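Slide 1 – Title
What a small office throws away
Notes for the Rudelbridge meeting, May 25, 2018

Say hello, thank Hanne Mäkelä for the room and the projector. Questions can come at any point. If we run late, skip slide 6.

Slide 2 – Why we looked
The Brakness office has had the same waste contract since 2007. The bins were collected, the bill came, and the only time we talked about it was when the price went up. In January we got a letter saying general waste would be charged by weight. Before that it was charged by the lift, so a full bin and a half-empty one cost the same.

Explain "by the lift" for anyone who hasn't dealt with it. One lift is one emptying of one bin.

Slide 3 – How we did it
We weighed everything that left the building for 5 weeks. Teemu Huttunen did the weighing on the post room scales at the end of each day. Paper, food, packaging and everything else were bagged separately. We did not tell people what we hoped to find, and we did not change any bins during that time.

One gap to own up to: two days' figures are missing from the second week, when the scales were away being repaired. I have left those days out and not tried to fill them in.

Slide 4 – What was in the bins
By weight, 52 per cent of our general waste was paper that could have been recycled. Let that sit for a moment before moving on. Most of it was clean printing – agendas, draft reports, cover sheets with a name on and nothing else.

Food was the next largest share, mainly tea bags and fruit peel. Packaging filled a lot of space but weighed very little, so it matters less on the new bill than we expected.

Slide 5 – The bin by the desk
The main point of the talk. If there is a bin within arm's reach, everything goes in it. The paper recycling point was at the far end of the corridor, past the kitchen, and people used it when they were going that way anyway.

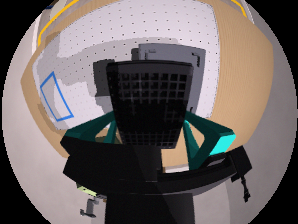

Lucienne Caron wrote on her feedback form that taking away desk bins just moves the problem to the kitchen, and that she had seen it happen in her last job, where the kitchen bin was overflowing by lunch and people started leaving cups on the windowsill.

It is a fair point and I should answer it. We trialled shared bins on the first floor only. The kitchen bin did fill faster, and we now empty it twice a day. Paper in the general waste fell on that floor, but I only have three weeks of figures and would not want to promise the same result all year.

Slide 6 – What other offices do (skip if late)
Skarnham has paired bins, one for paper and one for the rest, shared between each block of desks. Atieno Nyanda sent me their notes. Their cleaners prefer it – fewer liners to change and less bending under desks. The complaints they had were about apple cores, and those stopped once the general bins had lids.

Llanos went further and took out every bin except those in the kitchens. I have no weights from them, so don't lean on this one.

Slide 7 – What I am asking for
Paired bins on all floors at Brakness, near the printers and by the doors.
Keep a desk bin for anyone who asks for one, with no form to fill in.
Printer cover sheets switched off by default. Ga-eun Jang has checked that this can be done for the whole building at once.
Weigh again in the autumn, same method, with the missing days made up this time.

Slide 8 – Costs
The old desk bins will be offered to the other sites first. Liners are the main saving in the first year, before the weight charge comes into it. Full table is in the handout, page 3. Don't read it out.

Leave this slide up during questions. Someone will ask about confidential paper: it goes in the locked cabinet as now, and was not part of the weighing.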